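3.2 Arbeitsplatz und Ablauf der Umstellung

Die Untersuchung fand in der Textilaufbereitung der Firma Trornen am Standort Gravovham statt. Dort werden Tücher für die Reinigung von Maschinen zurückgenommen, gewaschen, geprüft und gefaltet. Vor der Umstellung haben 4 Personen pro Schicht diese Arbeit von Hand gemacht, mit einer Vorgabe von 900 Tüchern. Für das Falten wurde eine Zelle mit zwei Armen eingeführt, die im Betrieb den Namen Dillow trägt. Die Arme sind an den vorderen Ecken der Arbeitsfläche montiert und arbeiten zueinander hin (siehe Abbildung 2a).
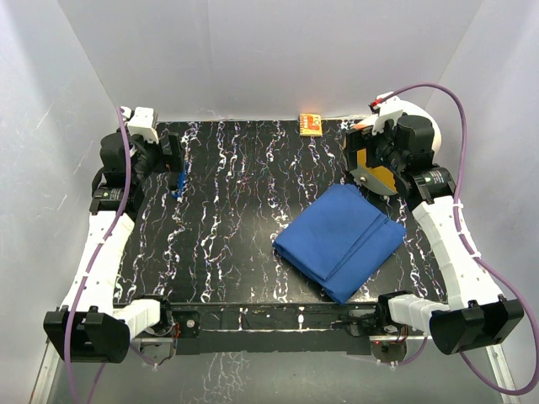

Abbildung 2a: Arbeitsfläche der Zelle mit gefaltetem Tuch vor dem rechten Greifer.

Die Beschäftigten falten seit der Einführung nur noch diejenigen Tücher selbst, welche die Zelle nicht annimmt. Ihre Haupttätigkeit besteht jetzt im Vorlegen, im Beobachten und im Beurteilen des Ergebnisses. In den Interviews wurde diese Verschiebung unterschiedlich bewertet. Zwei Befragte empfanden die Entlastung der Handgelenke als deutlich. Eine dritte Person meinte dagegen, man sei am Abend müder als früher, obwohl man weniger gemacht habe: «Ich warte, und beim Warten darf ich nicht wegschauen.»

Besonders viel Aufmerksamkeit verlangt nach Auskunft der Befragten der Moment, in dem das Tuch zwischen beiden Armen liegt und noch Falten hat. In diesem Moment wird entschieden, ob man eingreift oder den Vorgang laufen lässt.

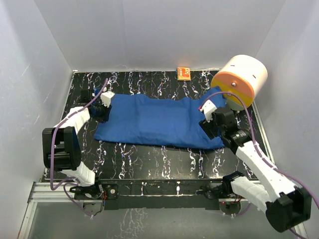
Seite zuletzt geändert: 12. September 2025

Für das Eingreifen gab es am Anfang keine schriftliche Regel. Es hat sich aber in den ersten Wochen eine gemeinsame Praxis gebildet, die wir in 300 Minuten Beobachtung festhalten konnten. Erfahrene Beschäftigte greifen spät ein und schauen dabei vor allem auf die Ecken des Tuches. Neu angelernte Personen greifen früher ein, oft schon bei kleinen Wellen am Rand. Die Schichtleitung hat diese Unterschiede zunächst als Fehler verstanden und erst später als Ausdruck von Erfahrung.

Zusätzlich steht den Beschäftigten die Nahansicht vom Greifer zur Verfügung, die über die Software Onyeka auf einem Bildschirm angezeigt wird. Man erkennt darauf die Bindung des Gewebes und die Stelle, an der der Stoff zwischen den Fingerspitzen eingeklemmt ist.

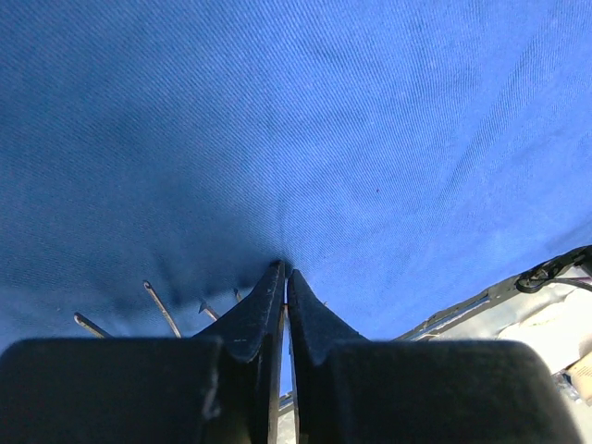 Abbildung 2b: Nahansicht am Greifer. Vom eingeklemmten Punkt gehen weiche Falten aus.

Die Nahansicht wurde von den Befragten nicht in gleicher Weise genutzt. Wer früher lange von Hand gefaltet hat, verliess sich weiterhin auf den direkten Blick in die Zelle. Die Jüngeren arbeiteten lieber mit dem Bildschirm und konnten dadurch auch kleine dunkle Punkte auf dem Stoff besprechen, die aus der Entfernung schwer zu beurteilen sind. Eine zweite Befragungsrunde ist für Oktober vorgesehen; ihre Ergebnisse sind in diesem Abschnitt noch nicht berücksichtigt.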